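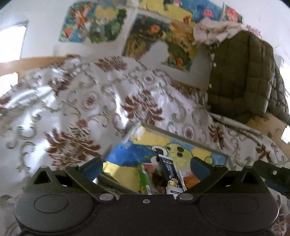
Room swap boxes return to Anholm for a second year

Oct 10, 2025

Students moving into the Anholm residence this fall are being asked to fill a box before they hang their posters. The residence has brought back its room swap, in which people sort through the small things they no longer want, put them in an open box and leave it on the bed for a neighbor to look through.

The swap began last May, when rooms were being cleared at the end of the year and the trash room on the ground floor filled up in two days. Kidus Kahsay, the residence manager, said much of what was thrown out had never been used.

"There were snacks still sealed, stickers, notebooks, pens, phone cases," Kahsay said. "People had bought them or been given them and then moved them from one drawer to another all year."

The residence has 200 rooms on 3 floors, and most are furnished the same way, with a bed against the wall, a desk and a narrow closet. There is little storage. Residents are allowed to put up posters with removable strips, and many do so in the first week, but the smaller belongings tend to end up on the bed or the floor.

For the swap, residents can use any shallow box they have at home. Shoe box lids, gift boxes and the printed boxes that toys and candy come in have all been used. The only rules on size are that the box must fit on a bed without hanging over the side and that everything in it can be seen without digging.

Eldana Kassa, a second-year student on the top floor, took part in May and has signed up again. She said the bed works better than the desk because people can stand around it.

"At the desk, one person looks and everyone else waits," she said. "I put a cover on the bed, set the box down and leave the door open. Last time it was empty in an evening, except for a key ring that I ended up keeping."

Food may be included if the packet has not been opened and the date on it has not passed. Pet treats are also accepted, although animals are not allowed in the building. Several residents bring them back from visits home and pass them on to students who have cats or dogs at their parents' houses. Medicine, razors, candles and anything with a battery inside must be left out.

Clothing is handled separately. Jackets, sweaters and other large items go on the rail in the laundry room, where they stay until the end of the month. Gebremedhin Gudeta, who looks after the laundry room, asked that residents check the pockets first. He said he had found bus cards, earbuds and a room key in coats left there in the spring.

"If it's hanging in your own room during the swap, people will leave it alone," Gudeta said. "If it's on the rail, it's going to go."

Residents who want to take part should write their room number on the sheet next to the mailboxes. So far 22 rooms are on it. Doors should be open from 6 p.m. to 9 p.m. on the evening of the swap, and a visitor may take up to 2 items from each box — the limit was not in place in May, and some residents complained that the first visitors had emptied whole boxes.

Whatever is left over can be brought to the front desk the next morning. Unopened food will go to the pantry on Wenanska Street, and the rest will be offered at the swap table in the Joshi building, across the courtyard. Boxes in good shape can be left there too. Flattened boxes go in the paper bin behind the bike shed and not in the hallway, where they blocked a fire door last spring.

Slamet Wijaya, a first-year student, said he had started sorting a week early. He arrived with four bags and has since received two parcels from family.

"My aunt packs everything with candy around it," he said. "I like it, but I can't eat that much, and I need somewhere to sleep."

He plans to keep the stationery and give away most of the snacks. His roommate has asked for first choice.

The date of the swap will be posted by the elevator once the sheet has been collected. Questions can be left at the front desk for Kahsay.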